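# In praise of the plain board

Sun 16 February

I have been meaning to write something about wood for a long time, and more particularly about plain things made of wood, and why I think we ought to keep more of them in our houses and fewer of the other sort. 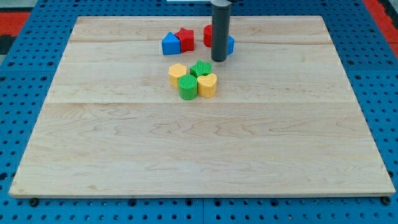 ## The drawer full of clever things

My kitchen has a drawer that won't shut. I expect yours has too. In mine there is a device for taking the stones out of cherries, which I have used twice, and a thing with a spring in it that is meant to slice a boiled egg, and a plastic mandoline made by a firm called Grarkik that took the tip off my thumbnail on Boxing Day and has been under suspicion ever since. There are also the loose bits of a spiraliser. I no longer know where the main part of the spiraliser is.

None of these was expensive and every one of them seemed, on the day, like a sensible purchase. I am not a spendthrift by nature. I darn socks. But I grew up in a house where a new gadget was a treat, and some part of me still walks into the cookshop in Trindton feeling like a child with pocket money, and walks out again with a paper bag and a faint sense of having been talked into something, though the only person doing the talking was me.

Meanwhile the object I use most in that kitchen, several times a day, every day of the year, is a chopping board. It has no moving parts. It came without instructions. I have cut bread on it, rolled out pastry on it, stood hot pans on it when I shouldn't have, and carried it to the bottom of the garden with a picnic balanced on top. I would be lost without it, and yet I can't remember ever having thought about it for longer than it takes to wipe it down.

## What we mean by useful

I think we have got into a muddle about the word "useful". We tend to use it of things that do one job very well, and the narrower the job the more impressed we are. A cherry stoner is useful in that sense. If you are standing in front of a bowl of cherries with a pie to make, it will earn its keep for half an hour. Then the season ends and it goes back in the drawer for eleven months, taking up the same room as before.

There is an older sense, which my grandmother's generation would have recognised straight away, in which a useful thing is one you can turn to almost any purpose. A useful man was one who could mend a gate and hold a baby. A useful coat would do for church and for the hens. Nobody would have bought a separate coat for the hens, except perhaps the very well-off, and I dare say they didn't keep hens.

A flat piece of wood is useful in this second way. It doesn't care what you put on it. You bring the skill, such as it is, and the board stays where it is and lets you get on. I find that restful. So much of what I own now wants to help me, and tells me so, and lights up when I come near it.

## The trouble with looking after things

I know what the objection is, because I have heard it across my own table. Wood is a nuisance. You can't put it in the dishwasher, it warps if you leave it standing in the sink, it stains with beetroot, it needs oiling, and life is short. My younger daughter uses a thin plastic mat that rolls up, and when it gets too scratched she throws it away and gets another from a pack of three.

I do see the appeal, and I wouldn't want anyone to feel told off by their chopping board. When my children were small I had no time to oil anything, and if you had suggested I set aside an evening for rubbing mineral oil into maple I would have laughed, or cried, depending on the evening.

Still, I think we overstate the bother. I oil mine when it starts to look thirsty, which in our house is when the heating has been on for a while. You warm the oil a little by standing the bottle in a jug of hot water, you rub it in with an old bit of vest, and you leave the board propped up overnight. It takes less time than reading the booklet that came with our Ciltent coffee machine, which has a chapter on descaling that I have never got to the end of. And the next morning the grain has come up – all those soft waves and streaks you had stopped noticing – and for a day or two you are oddly reluctant to chop an onion on it.

There is a pleasure in that which I don't get from anything I own that is "maintenance free". I have come to mistrust the phrase. A thing that never needs looking after is very often a thing that can't be, so that when it does go wrong there is nothing to be done but apologise to it and put it in the bin. A board with a bad knife mark can be sanded. If it splits along a join, someone handy with glue and a pair of clamps can generally put it right, and if you aren't handy yourself it gives you a reason to go and talk to a person who is.

## Joined-up planks

I used to be a snob about that, by the way. I thought a proper board ought to be a single slice of tree, and that one made from planks joined edge to edge was second best, a sort of sausage meat. A joiner put me right, very kindly, while fitting our back door. Wide single pieces tend to cup and twist as they dry, he said, and a well-made joint is nothing to be ashamed of. He ran his thumb across the seams in our old kitchen table and asked me to find the weak one, and of course I couldn't.

I have thought about that table a good deal since. We ate at it for years before I looked at it closely enough to see that it was made of pieces at all. My husband calls it Nina, for reasons to do with a holiday and a boat of the same name, and it has outlasted two cookers, a good many chairs and the dog.

## A modest proposal for the drawer

So I have made a start. Over the past fortnight I have been taking one thing a day out of the drawer and asking whether a knife and a board would do the job as well. Usually they would. The egg slicer has gone to the charity shop, and the mandoline has gone too, with a note about thumbs. I kept the cherry stoner, because I am weak and because July will come round again.

I don't suppose this will change the world, and I am suspicious of people who get evangelical about tidying. I only know that I have had more satisfaction from a few plain, well-made things than from all the clever ones put together, and that I wish I had worked it out before I spent so much in Trindton. The drawer still doesn't shut, as it happens. I think there may be a bit of spiraliser down the back.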